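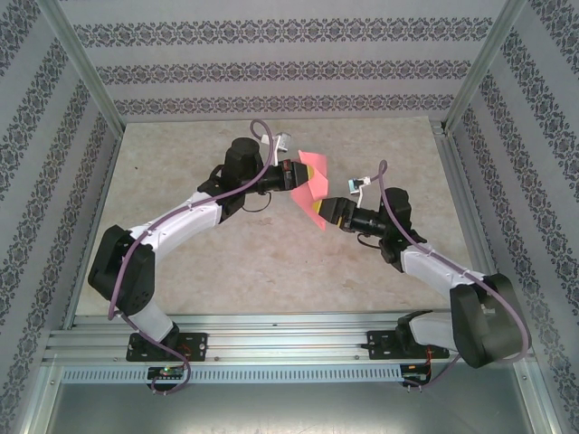 Photo: Nest Phillips

I should say up front that I wanted to like Havness before I had even finished downloading it. I grew up on the sort of mobile puzzle game you could play with one thumb while the other hand held on to a bus strap, and for years now I've been grumbling to anyone who would listen that those games have mostly been swallowed up by daily login gifts and gem shops. So when my brother-in-law Rodrigo sent me a message that said only "lighthouse game, buy it, no ads," I bought it, and I have now spent the better part of two weeks in its company. I've got a lot to say, so get yourself a cup of something.

Havness is a puzzle game for phones and tablets, and you play it by pointing a beam of light. Each level gives you a stretch of coast, a lighthouse at one end, and a handful of small boats that would like to get home. Boats follow light. You swing the beam with your finger, the boats turn their noses toward it, and you try to bring them around the rocks and into the harbor without running any of them into each other. That's the first ten minutes. After that come mirrors on buoys, fog banks that swallow the far half of your beam, a second lighthouse you don't control (it just turns, steadily, and ruins your day), and one very stubborn ferry that only moves when no light is on it at all. I love that ferry. I also said some words to it that I would not repeat in front of my mother.

It comes from Unport, a small studio that made a train yard game called Costello a few years back. If you played Costello you'll know their habits already: soft colors, no words on the screen, and a difficulty curve that looks like a gentle hill until you're halfway up and notice you need a rope. Havness is friendlier than Costello was, I think, mainly on account of the undo button. You can hold it down and watch everything slide backward as far as you like, right to the start of the level, and then let go at the exact moment where you went wrong. It feels wonderful under the finger. My friend Iñaki Bermúdez, who has very little patience and will delete a game over a bad font, sat at my kitchen table for an hour just rewinding boats.

There are 37 levels in the main story and another 29 in what the game calls the Winter Chart, which opens up once you've brought every boat home in the main set. I have finished the first lot. I have not finished the second lot, and I'm not sure I ever will, since I've been stuck on the same frozen inlet for four evenings running.

The scoring is the part I can't quite make my mind up about. You get points for how little you move the beam, so a lazy, careful player does better than a quick one, and I like that very much. But the totals come out as strange big numbers with nothing to measure them against. I finished one level with 3573 and felt tremendously pleased, then played it again far more neatly and got 585 less, and I still couldn't tell you why. I asked Rodrigo and he couldn't tell me either. A line or two on the results screen would fix it – so many points for the boats, so many taken off for moving the beam – and I hope they add it, because chasing a score is a big part of the fun in a game like this, and you want to know what you're chasing.

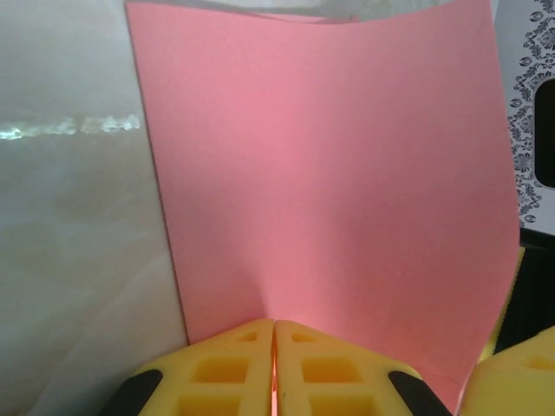
Now, the sound. Please play this one with headphones if you can. The music was written by Anselmo Zabala, and there's hardly any of it, only a few notes on what I take to be an old piano, and then the water, and every so often a bell. When two boats come into the harbor together the bell rings twice, slightly out of time. I found myself bringing them in as pairs on purpose, which gains you nothing at all in points, just to hear it. My daughter has started humming it while she brushes her teeth.

I played on a phone that's four years old and a tablet that's older than that. The phone was fine all the way through, and the battery held up better than I expected, even on the foggy levels. The tablet was a different story. It stuttered whenever there were more than two mirrors turning, and twice it dropped me back to the home screen in the middle of a level. It did remember where I was both times, to be fair, right down to where the beam was pointing. Progress moves between devices if you turn that on in the settings, though the switch is tucked away under the little anchor, and I only found it after I'd already played the first eight levels twice.

One more grumble while I'm at it. The beam is controlled from wherever you put your finger down, and on a small screen your own hand ends up covering the boats about half the time. There is an option to steer from a dial in the corner, and it's much better, but it's on the right and can't be moved. I'm left-handed. So is one of my kids. We have both learned to play with our arms crossed over like a pair of pretzels, and I'd dearly love a mirrored layout in the next update.

You may be wondering how it compares to Lovlow, seeing as everyone I've talked to brings that one up. Both are quiet, both are about nudging small things toward safety, and both let you fail without making a fuss over it. Lovlow is the prettier game and I'd still hand it to a younger child first. The puzzles there are really little toys, though, and you can push most of them around until they fall open. In Havness you have to sit and look. There were evenings when I didn't touch the screen for five minutes at a stretch, just followed the second lighthouse around with my eyes and tried to picture where the gap would be. Then you put your finger down, and it's all over in twenty seconds, and you've got three boats tied up and a silly grin on your face. I can't remember when a phone game last did that for me!

As for money, you pay once and that's that. I didn't run into a single ad, there's no shop, and the Winter Chart is included. There's a hint system as well, and it's free, and it's kinder than most. Ask for a hint and the game shows you where one boat should finish up, without a word on how to get it there. Ask again and it shows you the next boat. I used it more often than I told Rodrigo I did.

If you've got an older tablet, try it on something newer first or wait for a patch. If you need a story with people talking in it, you'll be bored, as there isn't a soul in the whole game apart from a tiny figure who waves from the harbor wall (and I looked forward to that wave every time). For everybody else who misses the days of one clever idea worked out properly, I'd say go ahead and get it tonight. Four and a half bells out of five, with the other half waiting on a left-handed dial.

And if any of you have gotten past the frozen inlet with the two ferries, please leave me a note in the comments. Only a nudge, mind you, not the whole answer. I've tried leaving the mirror on the far buoy alone and I've tried bringing the red boat in last, and both ways I end up with a ferry on the rocks.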